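Progress report to the Vunodby fund: whooping cough recall trial, third quarter

Recall letters have now gone to 200 households, 15 short of plan. Dovetti supplied the mailing list, and it was poor. We paid for clean addresses and got old ones.

Of the children due a booster, 60 have had it. Cleretix calls that a strong result. I'm not convinced - the local outbreak was on the radio all month, and plenty of those parents may have come in anyway. We have no comparison group, as I said in the last report.
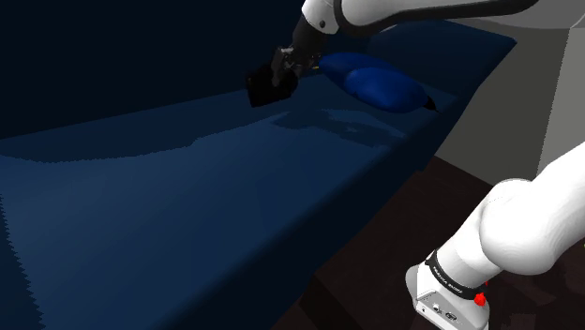
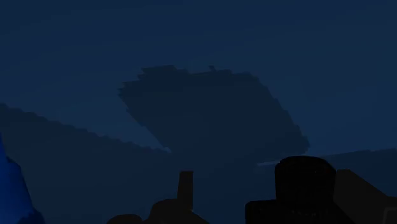 Geelong, September

The clinic's own summary claims 92 per cent of families were "satisfied". The form went only to people who turned up, so I'd give that figure little weight.

De Haan has asked for more money to extend the letters to adults. I would hold off until the address problem is fixed and someone shows me the clinic's numbers from before the trial. The remaining budget covers one more mail-out.

Declan Katene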